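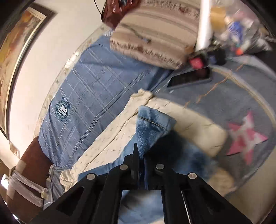

Iona Pollock asked after the last report whether the narrow pointed jaws were worth keeping, given what the wide pads cost us. Our view is yes, for bedding at least. On fleece and other thick blankets the pointed pair took hold of a single fold more reliably — the wide pads tended to gather two layers.

We logged around 800 grasps in August, split between the 2 jaw sets. Thin cotton is still poor with both. Eero Niskanen is refitting the Gatti controller at Tostham, and the remaining 11 trials wait on that.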